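The Lunch Table, Room 632: A Photo Gallery

Posted in: Food at work, Small rooms
Comments (2)

A few of you asked for pictures after I went on and on about the lunch table at Plikar in my last post, so okay, you win! I work up on the sixth floor in Room 632, which is a regular work room with desks and office chairs and cords all over the place, and since winter it has also been where a bunch of us eat. There's no kitchen on our floor. There's a break room on the ground floor with a line for the microwave every single day at noon, and I got tired of standing in it holding a cold bowl.

So this page is the whole story of one table, one tablecloth and one microwave, plus way more eggplant than I think anybody expected (me included). I've kept the notes short under each one, except where I got carried away. Scroll at your own pace and please don't judge my chopping.

THE BARE TABLE

This is where we started back in the winter. Perfectly good table, very sad to eat on. It had marker stains and a sticky patch that came back no matter what I wiped it with. I tried dish soap, vinegar, and then that orange stuff that makes your eyes water. The sticky patch is still under there and we've made peace with it.

PICKING THE CLOTH

I went to Noltura on my lunch break meaning to buy something dark and sensible, the kind of thing that hides tomato sauce, and I came back with pink and white checks. I have no regrets! It makes the table look like somebody is about to bring you pie. They cut it from the roll while you wait and I asked for it a good bit longer than I needed, because I always measure wrong in the short direction and then I'm stuck with it.

THE LEFTOVER STRIP

The extra got turned into napkins. I can't sew a straight line, so they're more of a napkin shape than real napkins, but they wash fine and people do use them. One went home with somebody as a headscarf and I've been told it isn't coming back.

WASH DAY

Cloth goes home with me on Tuesday night, cold wash, hung over the shower rod. If you dry checks on high heat they come out of the dryer all slanted and you spend the rest of your life tugging the corners. Ask me how I know.

THE GREAT MICROWAVE HUNT

I looked at a lot of microwaves. I looked at the tiny ones that won't fit a dinner plate, and the fancy ones that want to know what you're cooking and then argue with you about it. In the end I took a basic one off the used shelf at Gostari, the secondhand place by the bus stop. It had been wiped out properly, the plate was still with it, and it smelled like nothing at all, and with a used microwave that's the test. Open the door, stick your head in, sniff. If it smells like popcorn in the store, it will smell like popcorn forever.

GETTING IT UP THE STAIRS

Elevator was out. Of course it was. I carried the glass plate wrapped in my sweater and made somebody stronger carry the rest. Tip for anyone doing this: tape the door shut before you lift it, and take the plate out first, even if you're only going one floor.

WHERE THE CORD GOES

A microwave wants a wall outlet, all to itself. We had to scoot the table over to reach one, and for a week everybody walked into the corner of it with their hip because their legs remembered the old spot. The building folks asked us not to run it off a strip with the computers and I'm glad they did, I wouldn't have thought of it.

THE SIGN-UP SHEET (RETIRED)

We had a sheet with time slots on it for a while. It lasted until someone put themselves down for half an hour to do a baked potato. Now you just ask "anyone need it?" in a loud voice and whoever has soup goes first. Soup people are always in a hurry, I don't know why.

MY DRAWER

Fork, spoon, a small knife with a cover on it, salt, a lemon if I'm feeling organized, and a bottle of soy sauce inside a bag inside another bag. The second bag came after an incident with some printouts. I also keep a dish towel in there and a lid that fits nothing I own. Every drawer has that lid, right?

MARKET HAUL

Ansari is the produce stand I walk past in the morning, and by May they have piles of eggplants out front, the big dark shiny ones that squeak when you rub them with your thumb. I buy one on the way in maybe more often than I should. You want it heavy for its size, with a green top that still looks fresh and skin that bounces back when you press it. If your thumb leaves a dent, put it down and look at the next one. The little ones are sweeter, but the big ones are easier in the microwave and I'm all about easy at noon.

TOMATOES, SAME MORNING

Just showing off. These went on toast with salt and nothing else and they were gone before I sat down.

THE EGGPLANT METHOD

People don't believe me on this one, so let me write it all out. You can cook a whole eggplant in the microwave, and it comes out soft and silky like it's been steamed for ages. Wash it, dry it, and poke it all over with a fork. Please poke it! An eggplant with no holes in it is a balloon, and you'll be scrubbing the ceiling of that microwave with a toothpick (I did one once with only a couple of pokes on one side, and the bang stopped a meeting next door).

Then lay it on a plate, on its side, full power, and flip it partway. A medium one takes me six or seven minutes, a big one closer to ten, but every microwave has its own opinion, so go a little short and check. It's ready when it slumps and a fork slides in by the stem with no fight. The stem end is always the last to go soft. Leave the green cap on while it cooks, it gives you something to hold when you're peeling. 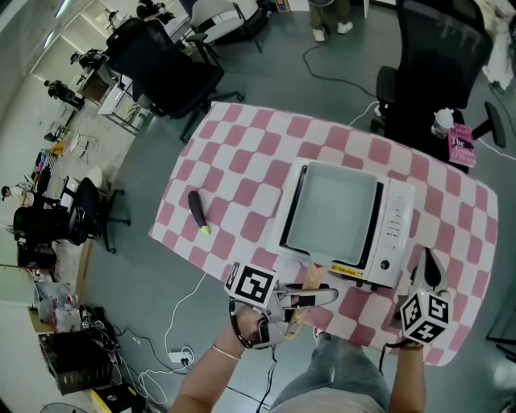

Once it's done, let it sit on the plate until you can handle it, then slit it down the middle and let the water run off. There's a lot of water. My first few tries I skipped that step and ended up with a sort of gray puddle, so tip the plate over the sink for a bit or blot it with a paper towel. After that it pulls into strips with your fingers or two forks, and you can dress it any way you want. Mine is soy sauce, a little sesame oil, a squeeze of lemon and whatever green onion survived the week. Some days it's just olive oil, salt and garlic, mashed up on bread, and I have to warn the afternoon crowd about my breath.

About the skin: eat it or don't. I do if the eggplant is young. On the big ones it gets leathery in the microwave and I peel it off and leave it on the side of the plate like a sock.

THE COVER QUESTION

I don't cover it. A friend swears by wrapping it in a damp paper towel and I've tried hers side by side with mine, and the wrapped one was a touch softer around the shoulders. Not enough for me to bother, but if yours come out dry, give it a go.

WIPING DOWN

Bowl of water, slice of lemon, a few minutes on high, leave the door shut a while longer, and then everything wipes right off. We do this on Tuesday too, before the cloth goes home, so the table gets its big bath all at once. I leave the door open for a little while after so it airs out. Someone always comes by and shuts it for me, and I go back and open it again. This has been going on for months.

CRUMBS IN THE CHECKS

Pink squares hide beet juice. White squares hide nothing. Rice gets lost on the white ones and then you find it with your elbow. I shake the whole thing out over the stairwell trash at the end of the day, and if you work on the fifth floor, I'm sorry.

DRINKS GO ON THE CORNER

House rule, and it's a good one: cups stay on the corners and they have lids. We lost a notebook before that rule came in. It dried out eventually but it never closed flat again, and now it's the recipe notebook, seeing as it was ruined already.

THE RECIPE NOTEBOOK

Wavy pages and all. Anybody can write in it. So far it has mug cake (dry), mug cake again (better, somebody added an egg yolk), sweet potato, scrambled eggs with very strong feelings attached, my eggplant, and a drawing of a cat. If you want the sweet potato one, let me know and I'll type it up, it's good with butter and chili flakes.

WHAT'S NEXT

I'd love a little shelf next to the table so plates have somewhere to live. I priced one at Gostari and it was 110, which felt steep for a shelf with a wobble, so I'm waiting to see if it comes down. In the meantime the plates are stacked on top of the filing cabinet and you have to be tall to have lunch.

Also on the list: a second tablecloth, so we aren't back to the sticky patch every Wednesday morning while this one dries. I'm thinking yellow checks. Or pink again? They had a green at Noltura too, but it looked kind of like a golf shirt once I held it up.

More pictures when the zucchini come in!

COMMENTS

I tried the whole eggplant last night and it worked, thank you, I've been roasting them for an hour like a fool. Mine needed eight minutes. Do you ever salt it first?

Reply from the author: Yay, so glad! No salting for me, I pour the water off after and that takes care of it. Let me know what you put on it, I'm always looking for a new sauce.

678 views
Back to all galleries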